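16 March 2021, Lekby workshop, back room

Finally got onto the carpet today, after putting it off since December! The plan was to sort out which tiles stay and which get lifted before the Grullthorpe benches turn up, and I've only half managed it. The grey holds up well (it was a sensible pick, I'll give past us that) but the stretch nearest the door is tired and the pile feels flat underfoot. I went over the lot with the small vacuum, then again crossways, and got a fair bit of thread and fluff out of it.
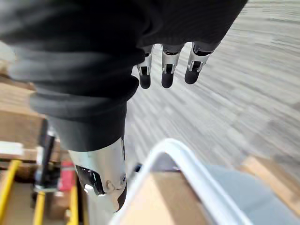 Then I tried the Lokthorpe spot cleaner on the old coffee mark, six minutes, blotted, no scrubbing. Colour didn't budge, so I'm happy to use it on the rest. Do NOT use the Korletey stuff, it leaves a sticky patch and every bit of lint in the building finds it. I lifted 17 tiles along the wall and stacked them in the hall. Please don't lean anything on them, the corners curl!

We've got eight spare tiles in the store room and I'd like to keep at least a couple back for spills.

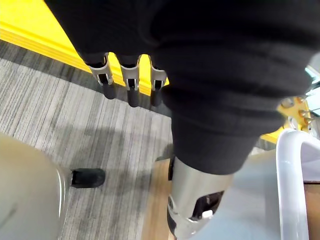
Laying direction is the other thing I keep changing my mind about. Quarter turn hides the joins, but I like a long run, and with fine streaks in light grey through to charcoal any tile turned the wrong way is going to show. The streaks look good running up to that clean edge with the yellow, so I'd leave that boundary alone and start the new tiles from the far wall. Still to do: edge strip by the door, a fresh blade for the knife, and measure the alcove again, my two numbers don't agree.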